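4 Lokale Entwicklungsumgebung einrichten

Dieser Abschnitt beschreibt, wie Sie eine Doso-Anwendung auf einem Arbeitsplatzrechner starten und mit der Testdatenbank verbinden. Für den Betrieb auf einem Server gilt Abschnitt 7.

4.1 Voraussetzungen

Sie benötigen:
Doso ab der Version, die Ihrem Projekt beiliegt (siehe Datei VERSION)
einen Zugang zum Paketverzeichnis Kurner
die Freigabe der Ports 1096 und 1253 auf dem lokalen Rechner
Schreibrechte im Projektordner

Zugänge zu Kurner vergibt Efren Bautista. Bitte geben Sie bei der Anfrage den Projektnamen und Ihre Benutzerkennung an. Wer schon einen Zugang für ein anderes Projekt hat, kann ihn weiterverwenden.

4.2 Projekt anlegen

1. Öffnen Sie ein Terminal und wechseln Sie in den Ordner, in dem das Projekt liegen soll.
2. Geben Sie doso neu ein, gefolgt vom Projektnamen. Erlaubt sind Kleinbuchstaben, Ziffern und Bindestriche.
3. Wählen Sie im Dialog die Vorlage "Leer mit Datenbank".
4. Bestätigen Sie die Abfrage zum Paketverzeichnis mit Kurner und melden Sie sich an.
5. Warten Sie, bis die Meldung "Projekt angelegt" erscheint.

Im Projektordner finden Sie danach die Unterordner quelle, konfig und test sowie die Datei doso.konf.

Hinweis: Umlaute im übergeordneten Pfad werden unter Windows nicht in allen Fällen richtig aufgelöst. Legen Sie das Projekt dort möglichst in einem Pfad ohne Sonderzeichen an.

4.3 Konfiguration anpassen

1. Öffnen Sie doso.konf in einem Texteditor.
2. Tragen Sie unter port den Wert 1096 ein. Über diesen Port ist die Anwendung im Browser erreichbar.
3. Tragen Sie unter verwaltung.port den Wert 1253 ein.
4. Setzen Sie zeitlimit auf 30. Die Angabe erfolgt in Sekunden.
5. Setzen Sie umgebung auf lokal.
6. Speichern Sie die Datei in der Kodierung UTF-8.

Die Einträge dürfen in beliebiger Reihenfolge stehen. Kommentarzeilen beginnen mit einer Raute. Steht ein Eintrag doppelt in der Datei, gilt der untere - eine Warnung gibt Doso in diesem Fall nicht aus.

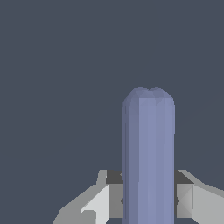

Zugangsdaten gehören nicht in doso.konf. Legen Sie dafür im Ordner konfig die Datei geheim.konf an. Sie ist in der Vorlage bereits von der Versionsverwaltung ausgenommen.

Vorsicht: Wenn Sie geheim.konf umbenennen, greift die Ausnahme nicht mehr. Die Zugangsdaten landen dann beim nächsten Übertragen im gemeinsamen Repository.

4.4 Testdatenbank verbinden

Als Testdatenbank wird Cirent verwendet. Die Datenbank läuft lokal und wird von Doso mitgestartet.

1. Tragen Sie in geheim.konf Benutzername und Kennwort für Cirent ein.
2. Geben Sie im Projektordner doso db start ein.
3. Spielen Sie mit doso db fuellen die Beispieldaten ein. Es werden 200 Datensätze angelegt.
4. Prüfen Sie die Verbindung mit doso db status. In der Ausgabe muss "verbunden" stehen.

Vorsicht: Der Befehl doso db fuellen löscht vorhandene Tabellen ohne Rückfrage. Sichern Sie eigene Testdaten vorher mit doso db sichern.

4.5 Anwendung starten

1. Geben Sie doso start ein.
2. Rufen Sie im Browser http://localhost:1096 auf.
3. Melden Sie sich mit dem Testbenutzer an, der beim Einspielen der Beispieldaten ausgegeben wurde.

Änderungen im Ordner quelle werden beim Speichern automatisch übernommen. Nach Änderungen in doso.konf müssen Sie die Anwendung mit Strg+C beenden und neu starten.

4.6 Häufige Meldungen

"Port belegt": Ein anderes Programm verwendet den Port bereits. Oft ist es eine zweite Doso-Instanz in einem anderen Terminal. Beenden Sie diese oder tragen Sie einen freien Port ein.

"Paketverzeichnis nicht erreichbar": Prüfen Sie die Netzwerkverbindung und melden Sie sich mit doso anmelden erneut an.

"Zeitlimit überschritten": Die Datenbank antwortet nicht. Starten Sie Cirent mit doso db neustart.

Bleibt ein Fehler bestehen, schicken Sie das Protokoll aus dem Ordner test an den Support von Dela Peña. Entfernen Sie vorher eventuell enthaltene Kennwörter.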